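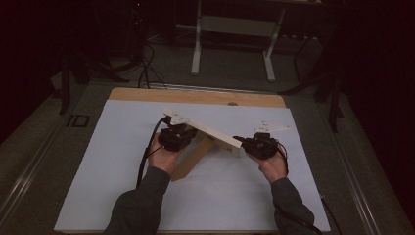

Fig. 1. Plank held at an angle over a block.

**Simple machines, wk 2: inclined planes and levers**
29/10/2020. Notes by Hrefna Riis, fill gaps from the reader (ch. 3)

Recap from last time: work = force x distance. Units: newtons, meters, joules. If you still write kg for force, stop.

## Inclined plane

- Same height, longer path, smaller push. Work stays the same (no friction).
- Ideal mechanical advantage = length of slope / height.
- Steeper = shorter = harder push.

Example. Crate weighs 782 N, goes up 1 m on to the loading dock at Odalmont. Ramp is 7 m long.

- IMA = 7 / 1 = 7
- Push needed = 782 / 7 = 112 N (rounded)
- Work = 782 J either way. Check it: 112 x 7 = 784, the extra is from rounding, don't panic

With friction: push goes up, weight doesn't. Efficiency = work out / work in. Always under 100%. If you get more, you swapped top and bottom.

Forces on the slope, draw these every time:

1. Weight, straight down. Not along the slope!!
2. Normal force, at right angles to the surface
3. Friction, along the surface, against the sliding

Weight splits in two: W sin θ down the slope, W cos θ into it. Half the class had these switched on the quiz. Quick test: flat ramp, θ = 0, sin is 0, nothing pulls it down the slope. Good.

## Angle of slip

Tilt slowly until the thing just starts to move. At that angle tan θ = μ (static). Mass cancels, so a heavy book and a light book of the same cover slip at the same angle. People never beleive this, try it at home with a cutting board.

## Levers

- Effort x effort arm = load x load arm
- Arms measured from the pivot, at right angles to the force. Tilted lever with a vertical load: use the horizontal distance, not the length along the board.
- First class: pivot in the middle (seesaw, crowbar)
- Second class: load in the middle (wheelbarrow)
- Third class: effort in the middle (tweezers, your forearm)

Example. Load 50 N, 2 m from pivot. Effort 4 m on the other side. Effort = 25 N. Moves twice as far as the load does, so no free lunch there either.

The Hjaltested bridge problem (reader, end of ch. 3) has a misprint, the load should be 1,911 N. Answer in the back is for the right number. Thanks Alby Baxter for spotting it.

## For next time

- Problems 4 to 9, skip 6
- Show the force diagram or no credit
- Read the pulley section, esp. the bit on counting rope segments
- Lab writeups: one per pair, both names on it, units in the colum headings

Test is in November, covers everything up to pulleys. No screws or wedges. One page of notes allowed, handwritten, one side.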